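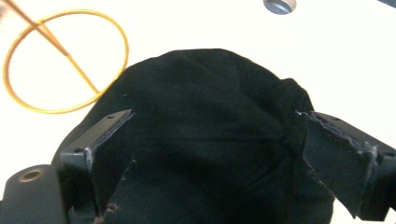

Irfan Halim

Workshop tips: sharing the bench with a gripper

Black cloth on a white top is a good first job. You can see at a glance what the fingers have hold of, and so can whoever is checking. Let them take it from both sides and leave the middle to bulge. It won't look folded. Folding is still our department, along with coffee.

Look over the pads before the shift, 10 minutes at most. Once the edge goes fuzzy, put it on the Plasteck order and expect to chase it.

At Gitus we used to sort 117 pieces by hand before lunch and complain about our wrists. Now we complain about the settings – a step up, I'm told. Swap whoever minds the gripper every 60 minutes. Watching is duller than doing, and dull people miss things.

Give the fingers a clear patch of bench. Mugs go on the shelf. 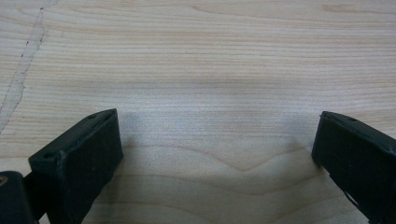 Fingers open over bare wood grain.

Write down what you changed, in words the evening crew can read. "Fixed it" has appeared in our log twice since May, both times in my handwriting.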